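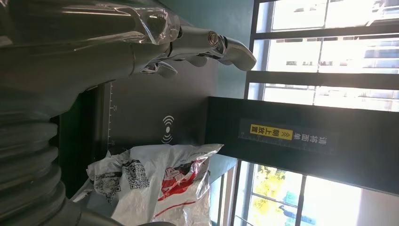
Cámara de muñeca, episodio de la tarea «cara de la etiqueta hacia arriba».

¿Descarto los episodios en los que la bolsa queda arrugada?

Publicado por Shiela Calimlim el 21 jul 2022

Hola a todos. Llevo desde abril grabando demostraciones teleoperadas de manipulación de paquetes y tengo una duda que a estas alturas me da algo de vergüenza preguntar.

La tarea es colocar cada envío sobre el panel con la etiqueta mirando hacia arriba, que es justo lo que pide el cartel de la barra (请将面单朝上放置, por si alguien no lo lee). Con cajas, una maravilla. Con bolsas de plástico blanco, como la de la foto, cada episodio es una pequeña obra de teatro experimental. La bolsa se dobla, brilla, los códigos QR se deforman con los pliegues y yo ya no sé si lo que tengo delante es un ejemplo bueno o un pañuelo usado.

Tengo 1,069 episodios guardados. El guion que me dejaron en el proyecto (lo llamamos Skirnum, no pregunten) dice que hay que eliminar «las demostraciones de baja calidad», y ahí termina la definición. Mi compañero de turno entiende por baja calidad cualquier cosa que no quedaría bien en un folleto. Si le hago caso me quedo con las cajas y poco más.

Mis dudas concretas:

- ¿Borro los episodios en los que la bolsa acaba arrugada aunque la etiqueta quede hacia arriba?
- ¿Y los reflejos? Entre los dedos de la pinza, que parecen cubertería de boda, y las ventanas del fondo, hay tramos en los que la exposición se va al cielo. ¿Bajo las persianas para todo lo que queda por grabar?
- La cámara va montada en la muñeca y la imagen sale girada. ¿La roto antes de entrenar o la dejo como está?

El entrenamiento es por imitación, nada exótico. Gracias de antemano, y perdón por la parrafada.

Liviu Radu

No borres nada todavía. En serio, aparta la mano del teclado.

Una bolsa arrugada con la etiqueta hacia arriba es un éxito. Si el sistema solo ve bolsas planchadas, el primer día que le llegue una de verdad se va a quedar mirándola como yo miro la declaración de la renta. Lo que hay que separar es el resultado de la tarea y la calidad de la demostración, que mucha gente mete en la misma columna y luego se pasa el verano deshaciéndolo. Yo llevo dos campos:

resultado: etiqueta arriba / etiqueta abajo / dudoso
ejecución: limpia / con correcciones / descartable

«Con correcciones» es cuando el operador agarra mal, suelta y vuelve a agarrar. Esos episodios valen oro, porque enseñan a salir del agujero. «Descartable» lo reservo para lo que está roto de verdad: se perdieron fotogramas, el operador se fue a contestar el teléfono con la pinza en el aire, las acciones y el vídeo no están sincronizados. En el conjunto que armamos para Wevusetti los descartables fueron alrededor de 30, y la mitad eran de la misma tarde, en la que el reloj de la cámara decidió vivir en otro huso horario.

Para «dudoso» te conviene una regla escrita y aburrida. La mía: si una persona que no ha visto el resto del episodio mira el último fotograma y no puede decir en dos segundos si la etiqueta está arriba, es dudoso. Ojo con usar el lector de códigos como juez único. Un QR doblado puede no leerse y la etiqueta estar perfectamente colocada, y en algunas bolsas hay códigos impresos que no son los del envío.

Sobre las persianas: ¿el robot va a trabajar en esa sala, con esas ventanas? Entonces quiere ver esas ventanas. Graba a distintas horas y apunta la hora en los metadatos. Lo que sí haría es fijar la exposición de la cámara, o al menos comprobar qué hace el automático cuando la pinza apunta a la luz. Si en un tramo la bolsa misma se quema hasta perder los bordes, eso ya no es variedad, es ceguera.

La rotación, donde quieras, pero la misma al entrenar y al ejecutar. Sé de un equipo que giró las imágenes «para verlas mejor» y se olvidó de girarlas en el robot. Sé de ese equipo porque era el mío.

Marites Belmonte

yo borraría las feas, total con 1,069 te sobran. nosotros en Quiambao usábamos solo cajas y funcionaba perfecto

Catherine Mackay

Con todo el cariño para Marites, que funcione perfecto con cajas dice mucho de las cajas.

Suscribo casi todo lo de Liviu y añado un par de cosas.

Antes de filtrar, mira el reparto. Haz una tabla con tipo de envío, cara inicial de la etiqueta y operador. Me juego un café a que en la mayoría de tus episodios con bolsa la etiqueta ya estaba hacia arriba al empezar, porque los humanos somos así de serviciales cuando colocamos cosas. Si es el caso, tu modelo va a aprender a levantar la bolsa y dejarla caer donde estaba, con unas estadísticas estupendas. Dale la vuelta a propósito en parte de los episodios nuevos.

En lo que discrepo es en las correcciones. Guardarlas sí, pero si un operador corrige en casi todos sus episodios, el modelo aprende a fallar primero, como quien carraspea antes de hablar. Yo marco el instante en que empieza el intento bueno y luego entreno con y sin el tramo anterior. Comparar cuesta una noche de máquina y te ahorra la discusión con tu compañero de turno.

Y separa la validación por sesiones enteras, nunca por episodios sueltos. Con la misma bolsa grabada 12 veces seguidas, si unas caen en entrenamiento y otras en validación, los números te van a querer muchísimo.

También revisaría si el plástico transparente que lleva el brazo se mueve de una sesión a otra. A mí un envoltorio parecido me cambiaba los brillos de media imagen cada vez que alguien lo recolocaba.

Shiela Calimlim

Mil gracias. Acabo de hacer la tabla y le debo un café a Catherine. No voy a poner el porcentaje por dignidad.

Me quedo con los dos campos de Liviu y dejo las persianas en paz. Lo de fijar la exposición lo pruebo mañana en cuanto encuentre quién tiene la contraseña de la cámara.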